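The Great Cord Roundup (or, how I finally tackled the stuff under my desk)

Okay, I have been promising this post since March and I am so excited to finally sit down and write it! If you've been reading for a while you know the desk has been my sore spot. The drawers are great, the shelves are great, the pen situation is frankly beautiful - and then you look underneath and it's spaghetti. Cords everywhere. Every time I vacuumed I had to do this little crouching shuffle with one arm holding up a bundle of wires, and I always, always unplugged the router.

So this is the year of the cords. I gave myself one afternoon and a budget, and I'm thrilled to report that I stuck to both, more or less.

The first thing I did was pull everything out. Everything! I unplugged every charger, every lamp, the label printer, the speaker I never use, and I piled it all on the rug. I found 2 phone chargers for phones I haven't owned in years and a long gray cable that fits nothing in this house. I walked around trying it in things like Cinderella's slipper. No luck. It's in the donation bag now, along with a Drovik desk fan whose plug had been taking up an outlet since the summer I bought it.

Then came the part I'd been looking forward to, which was deciding where the power strip should live. Mine had always been on the floor, face up, collecting dust and the occasional cookie crumb (I know, I know). I wanted it up off the carpet, and I wanted to be able to reach it without lying on my stomach.

My advice is to lay the strip out on a flat surface before you attach anything to anything. Turn it one way, turn it the other, see which end the cord comes out of and where it wants to hang. I tried it lengthwise and sideways and changed my mind at least four times, and I'm so glad I did that up on a table where I could see it!

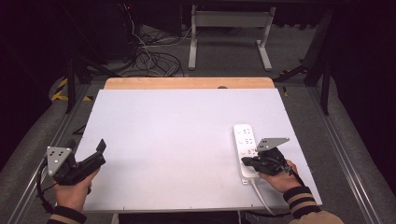 I ended up liking it lengthwise best, with the cord end toward me. It lets the cord drop straight down, and the big chunky plugs can go at the far end where they don't crowd everybody else. If you have a strip where the outlets are all in one line, put the bulkiest plug on the very last outlet and work back from there. It made such a difference for me.

For holding it in place I bought a mesh tray from Marti, the kind that hooks under the back of the desk. It took me two tries to get it level and I used some words I won't type on here, but it's solid now. I gave it a good tug and it didn't budge. The cords going up to the desktop are bundled with fabric ties from Itix, which come in a pack of 200. Two hundred! I have used maybe fifteen. If you live near me, you are getting cord ties for your birthday.

The ties are the soft kind you can open and close again, and I'd really recommend those over the plastic ones you have to snip. I've already redone one bundle because I forgot the lamp, and it took ten seconds.

Labels were next. I wrapped a little flag of tape around each cord right by the plug and wrote on it with a fine marker. LAMP. PRINTER. ROUTER DO NOT TOUCH. I was going to do pretty printed ones, but by then the printer was unplugged, so handwriting it is, and I kind of love how it looks!

Still on my list: a lidded box for the spare cables (I have my eye on one from Nistitetti, in the mustard color if they ever restock it) and something for the charging corner in the kitchen, which is a whole other post. I vacuumed under the desk last night, standing up, and the router stayed on the entire time.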